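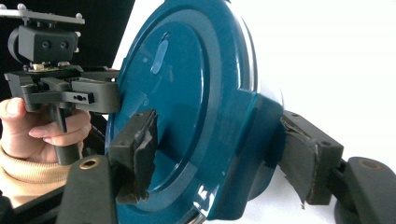
Looking after glossy enamel (and anything that looks like it)

I have a weakness for teal. If it's deep blue-green, round and shiny, it comes home with me, and then I have to work out how to keep it that way! My sister gave me the first piece one December, a Rustad casserole, and I've been fussing over glossy kitchen things ever since.

The part most people skip is the underside. Mine have rings and ridges on the bottom, and that's where the grease goes to live. A sponge slides straight over it. I use an old soft toothbrush with a drop of dish soap, and I go around each ring slowly, then once more the other way.

Tilt it at the window

Before I put anything back on the shelf I hold it up and tip it until the light slides across. A clean surface gives you a nice crisp white streak. If the streak goes fuzzy or smeary, there's still a film on it, so back in the sink it goes. Works on lids, canisters, glazed plates, the lot.

Stuck-on bits

Fill it with warm water, add a spoonful of baking soda and walk away for 30 minutes. For the outside I make a paste (3 spoons baking soda, one of water) and rub it on with my fingers. Please don't use steel wool. I did that to an Erner saucepan years ago and it has been dull on one side ever since. Same goes for scouring powder.

Let a hot pan cool down before it meets cold water, too. I know, I know, you want the dishes done. Go fold a towel.

Drying

Rims hold water. I run a folded dish towel all the way around the edge with my thumb behind it, then do any handle or thick spot where the shape swells out, and then leave the piece upside down on a rack overnight.

Stacking without chips

Cut circles out of an old flannel shirt and put one between each piece. Felt from the craft store is fine too, but flannel goes in the wash. Pick up the heavy ones with both hands, one on each side, and don't slide them across the shelf.

My neighbor Doğukan Ateş swears by paper plates in between, and I have to admit they're quicker to replace. I still like my flannel.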